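Keeping Soft and Pretend Vegetables Clean (and Out From Underfoot)
Posted 07/04/2021 by Kumaresan Pai

If your house is anything like ours, the play food breeds overnight. We started with one little set from my sister-in-law and now there is a whole produce aisle living on the table, some of it plush and some of it plastic, and the eggplant always seems to be the one left out.

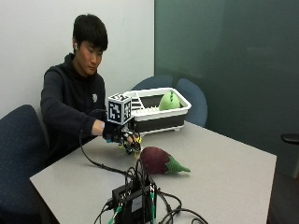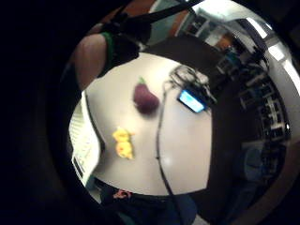 Sort before you wash

Before anything gets near water, give every piece a good squeeze. Soft and stuffed goes in one pile, hard and hollow in another, and anything with a battery or a squeaker gets its own spot well away from the sink. Look over the seams while you're at it, especially where a green top is stitched on, as that's where ours have always given way first. A few stitches in matching thread before the wash will save you picking wet stuffing out of the drain (ask me how I know!).

Washing the plush ones

Read the tag if there still is one. For the ones that can stand it, I put no more than 6 in a mesh bag, zip it shut, and run them on cold and gentle with half the soap I'd use for clothes. Dark purples and reds go in by themselves the first time. I once turned a perfectly nice cauliflower the color of dishwater and it has never been the same.

If the tag says surface wash only, mix a small squirt of dish soap into a bowl of lukewarm water, whip it up with a fork, and use just the foam on a soft cloth. Go over it again with a clean damp cloth and press with a towel.

Drying

An old dish rack is the best thing I've found for this, and I will go on about it to anybody who stands still. The slats let the air get underneath, the tray catches the drips, and you can carry the whole business over to a sunny window. Turn the toys whenever you walk past. Fat round ones, your peppers and gourds, take far longer than you'd think, so leave them overnight and squeeze the middle before you call them done. If it feels cool in there, it's still damp.

The hard plastic ones

Warm soapy water, 20 minutes, and an old toothbrush for the creases. Hollow ones with a little hole in the bottom should be squeezed out and stood hole side down, or you'll get black specks inside by May.

Cords on the same table

We charge things where the kids play, which I know, I know. Bread bag clips and a strip of hook-and-loop tape will gather up a nest of wires in no time. Run the long ones along the back edge, and unplug and move them before you bring out any bowl of water.

Where it all goes afterward

One shallow bin, no lid. When it won't all fit, something gets passed along to the cousins.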